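From: Ngọc Võ
To: skilled-visa-discuss
Subject: Re: [skilled-visa-discuss] Priority handling through Doltier, has anyone used it?

On Thursday, Lai wrote:

> Hi all, I've had an offer from a company in Brendanau and they want me
> there in December. Their HR person suggested I go through Doltier for the
> work permit. Doltier say they have a "priority channel" with the permit
> office and that it takes 12 working days instead of the usual wait. It
> costs 300 on top of the government fee. They also say my degree from
> Skuvholm will be "pre-recognised" if I apply through them. Has anyone
> done this? It sounds good but I'd like to hear from real people before
> I pay. They want the money by the end of the week.
>
> Lai

Hello Lai,

I haven't used Doltier, so take this for what it's worth, but I have read a fair number of letters like the one you describe and I'd keep my card in my wallet for now.

What does "priority channel" mean? Ask them to put it in writing. If the permit office runs a faster service, it will be on the office's own fee list, with its own form and its own price, and you can apply for it yourself. If it isn't on the list, I'd want to know what exactly Doltier is selling. My guess is that they check your papers and send them in complete, and complete files get through sooner than ones with a page missing. That's a decent service. I wouldn't call it a channel.

Then the 12 working days. Counted from when? When I applied for my first permit (a different agent, who has since changed names) I was promised 25 days. The clock started when they decided my file was "ready", and they took eight weeks to decide that. I rang every few days and was told each time that it was going well. Technically they kept their promise.

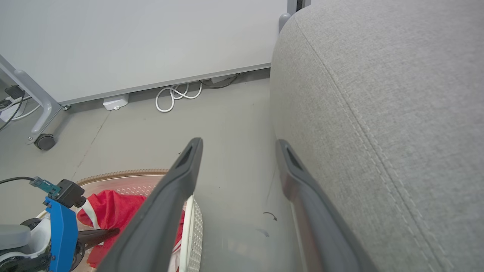 The part about your degree bothers me more. As far as I know, recognition is decided by the assessing body and the permit office simply reads the result. I can't see how an agent could have it done in advance for one university. Perhaps they mean that other Skuvholm graduates have been accepted before, which may well be true, but it tells you little about your own course. Have you asked them for the name of the person or office that does this pre-recognising? I'd be curious what they answer.

Some things I would ask before paying:

Who is the adviser named on your file, and are they registered? Look them up yourself in the public register and don't follow a link they send you.

What happens to the 300 if the permit is refused, or if it comes late? "We will review your case" is not a refund.

Will you get a copy of everything they submit in your name? You are the one who signs, and any mistake in there will be yours.

Why isn't the employer paying? They want you in December and their own HR person picked the agent. I'd ask that one first.

As for the deadline at the end of the week, I can't think of a good reason for it. The permit rules are not going to change on Friday night. Firms that are busy usually tell you to wait your turn – they don't hurry you to the till.

I may be unfair to them. If somebody here has been through Doltier and got a permit in the time they were quoted, please say so, and please say which date you counted from. I'd also like to know if anyone paid and then heard nothing, off-list if you prefer.

Lai, if you have their letter as a file, you can send it to me with your personal details blanked out and I'll read it at the weekend. I'm not an adviser and can't tell you what to do with it, only where I'd start asking questions.

Regards,
Ngọc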